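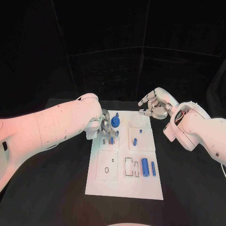

Week 4: is the Cerora kit any good?

Hello again! I promised we'd look at something you could order for your own bench, so it's the Cerora peg board from Pindbridge. You get the white board and the blue parts for 800, or 700 if you skip the gear (I wouldn't, it's the bit I like most).

Before the Madport lab session, please read section 6 of the Holst notes and jot down which part you'd try first with a gripper, and which with a five-fingered hand. I'm torn on the short pegs myself! 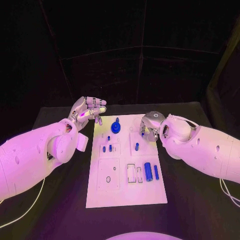

Fig. 2. Hand on the left, gripper on the right, blue parts on the board.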